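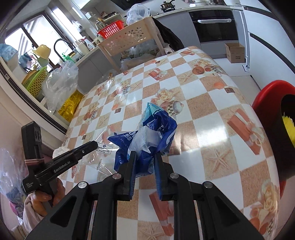
Minutes of the Dernalville bag swap, Saturday, kicked off at 2 pm at the kitchen table with me scribbling as usual. We were meant to start with the money, but everyone wanted to talk about plastic bags first, so we did. Just above the starfish-and-roses tablecloth was a crumpled blue bag with white lettering, up for discussion, plus a clear printed sheet lying on the cloth to its left, and that got us straight into the big question of what counts as packaging we keep and what goes out. I've written it up more or less in the order it came up, with the wandering bits trimmed (sorry to whoever told the long story about the caravan, it was a ripper).

## Last time's minutes

Read out by me, fairly fast. One correction: I'd written that the Disbridge lot wanted our spare jars. They want our spare lids. Two very different boxes to carry up their stairs! Fixed in my copy, and the rest was accepted.

## Bags: what stays, what goes

This took up most of the first hour. We agreed:

- Clear bags with no tears get flattened and kept, whatever size they are. The big ones are the most useful and we always run short before Christmas.
- Printed bags stay if they've only held dry goods.
- Anything that has held raw meat or fish goes straight in the bin. No washing it and hoping.
- Rubber bands come off and go in the band jar, please, I'm still finding them in the sink.

There was some back and forth over bags with an inner layer. One view was that they're sturdier and should be first pick for the swap, the other was that they never dry properly inside and end up smelling like a tent. I'm in the second camp and said so at length. We settled on keeping them for non-food things only, and we'll look at it again in April.

Someone asked if we could fold everything into those tidy little triangles. Lovely idea, and anyone who wants to fold triangles is warmly invited to, but I'm not making it a rule.

## Money

We had $448 in the tin at the last meeting and we've got $721 now, nearly all of it from the Celel stall. Very chuffed with that. The only thing we've bought is pegs for the drying line.

I proposed putting part of it towards a second drying line and that was agreed without much fuss. There was less enthusiasm for my other suggestion (labels), so I've parked it.

## The Celel stall

We did 34 bundles on the day and came home with none, so next time we'll make more. The bundles with a mix of sizes went first. People weren't bothered about the ribbon, and a few of them took it off and handed it back, so let's save ourselves the trouble.

Disbridge have asked to share the table with us. I'm all for it, they bring a gazebo and we don't have one. The only worry was whether there's room for their preserves along with our stuff, and we thought there would be if we keep our boxes underneath.

## Where it all lives

Right, storage! We've outgrown the beige shelf with the flower cut-outs. It's a dear old thing, but there are bags on top, bags underneath and a jacket hanging off the side, and you can't get at what you want without moving something else. Ideas that came up:

- Hooks on the wall for the big bags. Popular, but hooks and plasterboard have a history with us.
- A tall basket for each size. We've got the red plastic one already and it does the job, so this could be a matter of finding a few more like it at the op shop.
- Taking the overflow to Disbridge. Possible, though then we'd be driving over whenever we needed a bread bag.

Baskets won. Whoever gets to the op shop first should grab anything with straight sides, and keep the receipt.

I also asked that the bench under the window be kept for dishes while we're sorting. The green and yellow bowls end up sharing space with bags and then I can't tell what's been washed.

## Ra

For those who missed it, Ra is what we're calling the new sorting day. It was meant to be a working title and it has stuck. First one will be a morning, doors open at nine, bring your own bags from home and a tea towel. We'll do it in this order:

1. Tip out and shake, outside if the weather's decent.
2. Check for holes by holding each bag up with a bit of something in it, well off the table so you can see how it hangs.

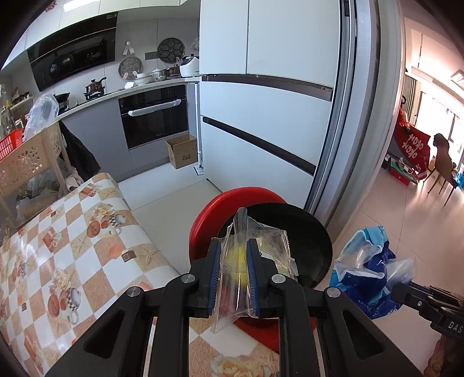
3. Wipe down, or wash if it's sticky, and peg out.
4. Flatten, match up by size and bundle.

We talked about doing the sorting on the floor again and the knees in the room said no. Table and stools it is. The round stool with the red rim is a good height for the end of the table, so bags can be dropped there once they've been checked and the next person can take them from that side.

Cardboard boxes can go on the floor in front of the cupboards, but please leave enough room to open the oven, as I'm planning on scones.

## Anything else

- The small pot with the lid lives on the stove. It keeps migrating to other people's houses and it needs to stay put.
- Still after a decent pair of scissors.
- Disbridge are doing a soup lunch and we're all invited. Bring a bowl.
- I'll send the lids over with whoever is driving that way next.

Finished at 4 pm, then tea. Next meeting is the same spot, after the first Ra, and I'll bring the band jar so it can be emptied.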